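Gripper comparison: questions we keep getting 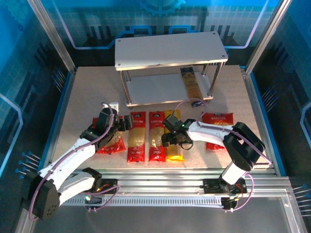 Stamthorpe Institute – Handling and Automation Group

Print this page | E-mail this page

Which gripper won?
Neither, so far. If a vendor tells you theirs handles "any package," ask which ones they tried.

Why pasta?
It's cheap, it's everywhere, and it's awkward. A film bag full of spaghetti is stiff in one direction and slippery in every other, and the clear window creases differently from the printed part. The job is moving bags from the table to the lower shelf of the stand, which leaves a gripper very little headroom. The top shelf would be easier, and we don't score it.

Isn't a two-arm cell overkill for this?
Probably. Both arms ride on one rail across the front, so we can send either one at the same bag from a different side. That is handy for comparing jaws. It also means two arms can get in each other's way, and they do.

How many picks have you run?
460 with the Tahiri jaws and 388 with the Bredance set. The plan called for 1,000 each. We stopped the Bredance series early to replace a cable, and I wouldn't put much weight on the totals until both sets are finished.

The Bredance brochure shows better numbers than yours. Who is right?
Possibly both. Their bags were spaced out on a plain mat. Ours lie side by side, and a finger wide enough to hold one bag well tends to nudge its neighbor.

Does the wrist camera help?
Less than I expected. It's good on the approach. Once the jaws are nearly down it has a close view of shiny film and not much else. Hema Kandasamy disagrees with me on this and is writing up her own runs.

Do you reuse damaged bags?
Yes, up to a point. Crumpled film is what you'd meet in a real warehouse. A split bag is thrown out.

Can we send you our gripper?
If it weighs under 350 grams and you accept that we publish the failures too. Write to Fionnuala Ó Flaithearta at the Inville lab. We don't sign anything that lets a supplier edit the results – please don't ask.

Last changed July 2, 2023

Print this page | E-mail this page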